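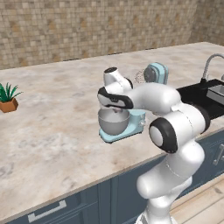

Brazo robótico blanco sobre el cuenco plateado de una batidora de pie azul claro. Imagen generada por ordenador.

26 de mayo de 2026 | Por el gabinete de prensa de Kultach
Tiempo de lectura: 4 minutos

Kultach publica Prukby 3 y deja desactivada de serie la mejora automática de vídeos antiguos

La nueva versión del programa de digitalización de cintas domésticas separa la copia fiel de la copia retocada y obliga a etiquetar la segunda

BRILLTHORPE. Kultach pone hoy a disposición de sus usuarios Prukby 3, la nueva versión de su programa para pasar a archivo digital cintas de vídeo domésticas. El cambio más visible es una ausencia. El botón «Mejorar», que en la versión anterior aparecía en la pantalla principal y se aplicaba por defecto, ha pasado a un menú secundario y está desactivado hasta que el usuario lo pide.

La decisión es consecuencia de una revisión interna iniciada en enero. El equipo comparó 1.531 fragmentos de vídeo doméstico cedidos por clientes, cada uno en dos copias: la captura tal como sale del reproductor y la misma captura pasada por Arai, el motor de ampliación y nitidez de la propia empresa. Los resultados no dan para titulares triunfales. En los planos generales con buena luz, Arai produce una imagen más agradable de ver en un televisor actual. En los planos con caras pequeñas o con mucho ruido de cinta, el motor dibuja rasgos que la grabación no contiene. Dientes, párpados, el borde de unas gafas. A menudo quedan convincentes, y ahí está el problema para quien quiere conservar la cara de un familiar.

«Llevamos años oyendo en este sector que una cinta de hace décadas se puede convertir en alta definición con un clic, y nosotros también lo hemos dicho. La información que la cinta no guardó sigue sin estar. Lo que se ve en su lugar es una suposición del programa, a veces muy bonita», afirma Lejla Dimitriou, directora de producto de Kultach. «A quien le guste el resultado, que lo use. Pero tiene que saber qué está mirando y tiene que conservar la otra copia.»

Dos archivos, siempre

Prukby 3 guarda primero la captura original, con sus campos entrelazados, su proporción de imagen y su sonido sin filtrar. Solo después permite crear una copia de visionado. Si en esa segunda copia interviene Arai, el nombre del archivo incorpora la palabra «retocado» y los metadatos recogen la fecha del proceso y los ajustes empleados. La etiqueta del nombre puede cambiarse a mano, como cualquier nombre de archivo. Kultach no pretende que sirva como garantía ante terceros.

El programa deja además de borrar la captura al terminar la exportación. Esa opción estaba marcada de serie en Prukby 2 con el argumento de ahorrar espacio en disco, y el servicio de atención al cliente ha tenido que explicar demasiadas veces que lo borrado no se podía recuperar sin volver a pasar la cinta. Ahora hay que activarla expresamente y confirmar un aviso.

Se mantienen el desentrelazado, la corrección de color por tramos y el corte automático de los segmentos en negro. Este último ha cambiado poco y todavía confunde algunas escenas nocturnas con final de cinta, de modo que conviene repasar la lista de cortes antes de exportar. Una cinta de 90 minutos sigue necesitando 90 minutos de captura, por mucho que la publicidad de ciertos productos sugiera otra cosa.

Lo que Prukby 3 no hace

La empresa prefiere detallarlo en el propio anuncio. Prukby 3 no repara cintas dañadas, no elimina el moho y no corrige los saltos de imagen de un reproductor con los cabezales sucios. Tampoco incluye montaje automático con música. Kultach probó esa función con un grupo reducido de usuarios y la descartó: los vídeos resultantes elegían casi siempre los planos con más movimiento, es decir, el suelo y los pies de quien había olvidado apagar la cámara.

La compañía no ofrece en esta nota un porcentaje de mejora de calidad. «Nos lo han pedido varios distribuidores para la caja», comenta Dimitriou. «Podríamos fabricar una cifra eligiendo bien los fragmentos. Con otros fragmentos saldría la contraria.»

Queda pendiente una cuestión que la revisión no resolvió, la del sonido. El filtro de ruido de Prukby limpia bien el zumbido constante, pero en voces lejanas se lleva también parte de las consonantes. El equipo no tiene por ahora una solución que le parezca aceptable, y el filtro se entrega al nivel más bajo. No hay fecha comprometida para cambiarlo.

Disponibilidad

Prukby 3 puede descargarse desde hoy en la página de Kultach. La actualización es gratuita para quienes tengan licencia de la versión anterior. Los nuevos usuarios disponen de un periodo de prueba de 15 días con todas las funciones y sin marca de agua, después del cual el programa sigue abriendo y reproduciendo los archivos ya creados, aunque no permite nuevas capturas. Los proyectos de Prukby 2 se abren sin conversión. Las copias mejoradas que se hicieron con aquella versión no pueden etiquetarse de forma retroactiva, porque el programa no guardaba constancia del proceso. Kultach recomienda a quienes conserven las cintas - y un reproductor que funcione - repetir la captura de las grabaciones que más les importen.

Sobre Kultach

Kultach desarrolla programas de captura y conservación de vídeo doméstico desde su oficina de Brillthorpe. Prukby es su producto principal y Arai, su motor de tratamiento de imagen, se distribuye únicamente dentro de él.

Contacto para medios: gabinete de prensa de Kultach, Brillthorpe | © Kultach. Todos los derechos reservados | Volver arriba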